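Dunstan Cup (women's football)

The Dunstan Cup is an annual knockout competition for women's soccer clubs in the Flikcombe and Fodgate districts. It is open to any side outside the top two national divisions, a rule introduced after a first-division club entered in the third season, won its opening match 19–0 and was politely asked to find something else to do. The final is played in November at the Zinau Ground in Fodgate, which has one covered stand and a slope that visiting coaches tend to mention before the match and again after it.

History

The competition grew out of a quarrel. Fodgate Ladies and Flikcombe Rovers had each claimed to be district champions in the same year, Fodgate on points and Flikcombe on the grounds that Fodgate had fielded a goalkeeper registered with a hockey club. The district league declined to rule. Beverley Henare, then secretary of the Flikcombe club, proposed a single match to settle it, and four other clubs asked to be let in before a date could be agreed. The trophy was paid for by Dunstan, a local maker of garden sheds, whose name has stayed on the cup long after the firm stopped making sheds.

The first final drew 417 paying spectators and finished goalless. There was no provision for extra time, and the rules as written allowed for only one champion, so the two captains tossed a coin. Flikcombe won. Fodgate's own club history lists the season as "undecided."

Format

Sixteen clubs take part in a straight knockout over four rounds. Ties level after 90 minutes go directly to penalties. Extra time was tried for two seasons and dropped when a semifinal ran past the hour at which the floodlights were set to switch themselves off.
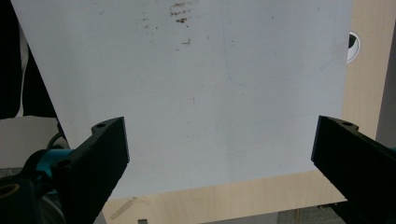
Clubs may name up to five substitutes, and each squad must include at least 4 players under the age of 18. The youth rule is generally credited to Mizanur Karunaratne, who coached Flikcombe for nine seasons and argued that older squads were keeping teenagers on the bench until they gave up and took jobs on Saturdays. It was opposed by most of the other coaches, several of whom later described it as their idea.

The draw for the first round is unseeded. Fodgate and Flikcombe have met at this stage on six occasions, which has led to regular calls for seeding, all of them from whichever of the two lost.

Notable finals

The highest-scoring final ended 6–5 to Fodgate, with Tegan Trevaskis scoring four times, once from inside her own half with the wind behind her. Trevaskis holds the record for goals in the competition with 50, a figure that includes two that Flikcombe still attributes to its own defenders.

The 2021 final went to 22 penalties. The last was saved by the Fodgate goalkeeper, Tianyou Cheng, who had been sent on in the closing minute and had not otherwise touched the ball. The crowd of 466 remains the largest for any match in the competition – the covered stand holds 120, and it rained.

Officials

Referees are appointed from the district list. Berkay Karakaya took charge of three consecutive finals and is the only official to have shown a red card in one, to an assistant coach who had walked onto the field to demonstrate where a free kick should be taken from. The coach's version of the correct spot was out by a yard.

Recent changes

On 28 April 2022 the clubs voted to move the semifinals from neutral grounds to the home of the side drawn first. The same meeting considered leveling the Zinau Ground before the next final. The proposal was defeated, with Fodgate, who train on the slope twice a week, voting against.

See also

Flikcombe Rovers
Fodgate Ladies
Zinau Ground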